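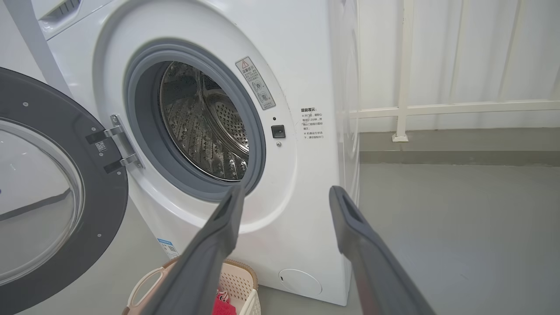
7 min read

Leave the Door Open

The argument over whether a front-loading washer should be stored open or shut is usually treated as a matter of taste. It is a question of airflow, and the answer is open, all the way, for as long as the room allows. Most households I know do something in between. They leave the door resting on the latch with a finger's width of gap, and they believe they have ventilated the machine.

Consider the geometry. A front loader is a horizontal cylinder with one large opening. Behind the perforated drum is a second vessel, the outer tub, which holds the water and is never seen by the owner. The two are joined to the room at the gasket. When the cycle ends, some water stays in the folds of the rubber, some in the sump, and a film of it stays on every metal and plastic surface. The pump cannot remove that film. Evaporation can, and evaporation needs moving air with somewhere to go.

A door on the latch gives a thin crescent of clearance, most of it on the latch side. Near the hinge the glass bowl still projects into the opening, because that is its job: it keeps laundry away from the gasket and toward the drum. So the part of the door that intrudes farthest is also the part that blocks the air. Swing the door fully back on its hinge and the bowl is out of the way. The opening is then a plain circle, and the drum can be seen through to its rear wall.

I kept a log of this in a utility closet through November. The method was crude. After the last wash of the day I put a humidity sensor inside the drum, set the door to one of three positions, and read the sensor at intervals until it matched a second one on the shelf. I did this 18 times, six for each position, always after the same cotton load and the same spin. With the door fully open, the drum reached room humidity in a median of 4 hours. On the latch, it had usually not done so by morning. Shut, it never did, and I stopped waiting.

Eighteen runs on one machine in one closet is not a study. Yusri Goh, who repairs appliances and has read more drafts of this than he wanted to, pointed out that a sensor in the drum says nothing about the outer tub or the bottom fold of the gasket, where the trouble starts. He is right. A slow drum almost certainly means a slower tub, though, so the measurement errs in favor of the people who keep the door half shut.

The case against an open door deserves a fair statement. There are four objections and they are not equally good.

The first is children and pets. This one is decisive. A drum is a container that a small child or a cat can climb into, and a machine in a home with either should be kept shut or blocked when no adult is in the room. Ventilate it under supervision, or put a gate on the laundry. No amount of gasket hygiene outweighs this and I have nothing to add to it.

The second is hinge wear. The claim is that a heavy glass door left hanging open will sag, and that the latch will then fail to meet its receptacle. Hinges on front loaders do sag. What bends them is load beyond the weight of the door: someone leaning on the ring while emptying the drum, a basket balanced on the rim, a toddler swinging. The static weight of the door puts the same moment on the brackets at any angle of swing, and it does so when the door is resting ajar as well. Shut and latched is the only position in which the catch takes a share. Ehab El Fassi, a mechanical engineer with no interest in laundry, checked that reasoning and agreed with it, then asked whether the floor was level. It should be. A machine out of level will let its door drift, and a drifting door gets knocked.

The third objection is space. In a hallway or a galley kitchen an open door is an obstacle at shin or knee height, and people walk into it. I measured the doorways and passages in my own building and the narrowest is 600 mm once the machine is in place. A fully open door there, if it swings across the passage, is a hazard at night. The correct response is to choose the hinge side at purchase, or to put the machine where the door can fold back against a wall or a cabinet. Buyers compare spin speed and drum volume down to the last unit and then discover which way the door swings on delivery day.

The fourth is appearance. I decline to argue it.

There is a related question about the written advice on the machines themselves. Many washers carry text on the front, either on a sticker or printed straight onto the panel. The one at the top of this page has both: a small warning label set at an angle on the bezel, and a block of Chinese text on the white panel beside it, under the heading 温馨提示, a friendly reminder. The reminder concerns precautions for opening the door. That is sensible placement. The reader is standing in front of the door with a hand out, and the instruction sits beside the opening.

What I would like to see given the same prominence, across the industry, is an instruction for afterward. Storage advice generally lives in the manual, in the maintenance chapter, after the error codes. The Pirnum manual in my drawer gives it one sentence on page 167: "Leave the door slightly open when not in use." Slightly is the whole problem. The reader takes it to mean the latch position, and the latch position is the one that looks like ventilation and does very little of it.

The Huteck manual is worse, in that it recommends a monthly hot cycle with a branded cleaner and does not mention the door at all. Hot cycles are useful. They remove the fat and detergent residue that mold feeds on, and anyone who washes everything cold should run one. But a hot cycle followed by a shut door is a warm, wet, sealed vessel. I have used Clorkero tablets in a machine kept shut and in the same machine kept open, and the smell came back in the first case and did not in the second. I stopped buying the tablets.

Two minor habits belong with the open door. Wipe the gasket, with a dry cloth, working a finger into the lower fold where the lint and hair collect. It takes less time than folding one shirt. Then, every couple of months, drain the filter. On most front loaders it is behind a small cover near the floor, often a round or square one at one corner of the front panel, and a great many owners have never opened it. Put a shallow tray down first. The water that comes out has been sitting there through every cycle since the last time, and its smell is frequently the one that was being blamed on the drum.

The detergent drawer should be left out as well, for the same reasons at a smaller scale. On my old Voß it did not stay out unless pulled nearly to its stop, and it hit the door of the cupboard beside it. I moved the cupboard.

The objection I take most seriously is one of those I hear least, that all of this is a poor design being patched by the user. A machine with a vent path through the outer tub and a fan that ran on after the spin would dry itself with the door shut, and would be safe in a house with a cat. Some models do a version of this. They cost more, and the fan is one more thing for Yusri to replace. Until it is ordinary equipment, the cheap fix is a door on a hinge that already opens as far as anyone could need.

My own position is therefore narrow. If there are no small children or animals in the home, and the door does not cross a passage, open it fully after the last load of the day and leave it until the next one. If either condition fails, open it fully for as long as someone is nearby, 4 hours if that can be managed, and then shut it completely. The latch position has no place in either routine. It gets in the way nearly as much as an open door and dries nearly as badly as a closed one.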